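The Garley Run

We called the method "asking twice," because the real name took up two lines on the poster and I could never say it in one breath.

It worked like this. The robot got a sentence, something like "bring the cable to the door," and before it moved a finger it made a guess about what the room would look like when the job was done. Then it went partway, looked again through the wrist camera, and made the guess over. If the two guesses matched, it kept going. If they didn't, it stopped and thought. I loved the stopping! Other people's robots plowed ahead. Ours would hang there with its arm out like somebody who has walked into the kitchen and forgotten why.

We had trained it on 2,000 short runs in the Petkov building, where the floors were swept and every shelf had a label. It was very good at Petkov. Everybody was good at Petkov. So in December we loaded it in the van and drove it out to the Garley house, which had been lived in by people with hobbies, and which had tile in places I'd never seen tile.

I slept in my coat the first night. The heat came on whenever it felt like it, and the charger hummed, and I lay there listening and going over the numbers. At Petkov we got 14 stops in 100 runs. What would we get here? Fifty? I honestly hoped for a lot of them. A stop meant it had noticed something.

In the morning I typed in the first sentence. "Find the chair and go to it."

The arm came up, the wheels turned, and on my laptop the view slid forward past the red tiles.
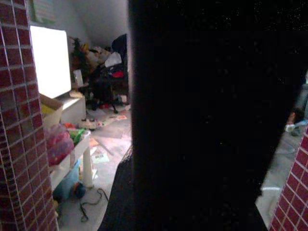
Garley house, from the wrist: the chair, and everything before it.

I leaned in so close my breath fogged the screen. There was paper all over the floor, and a black cable lying in a loose loop, and the chair way back behind it with things heaped on the seat. At Petkov a chair was an empty chair. I waited for the first guess to come up, the little gray drawing the model makes for itself, and there it was: a chair with nothing on it, on a bare floor. It had drawn Petkov. My heart sank a bit, I'll admit.

The robot rolled a hand's width and stopped.

I didn't touch anything. The second guess came up slowly, a strip at a time, and this one had a lump on the seat. Then a line on the floor, wobbly, right about where the cable was. It was a terrible drawing. A five-year-old would have been ashamed of it. I yelled so loud that a dog started up across the road.

It asked a third time, which we had never told it not to do, and the third drawing matched the second, and it backed up and picked a way around the cable — wide, slow, hugging the tiles.

I ran the same sentence 5 more times before I remembered to eat. Then I called the Grerkano office and held the phone up to the motors so they could hear it thinking.

"That's just the fan," they said.

"I know," I said. "Listen to it, though!"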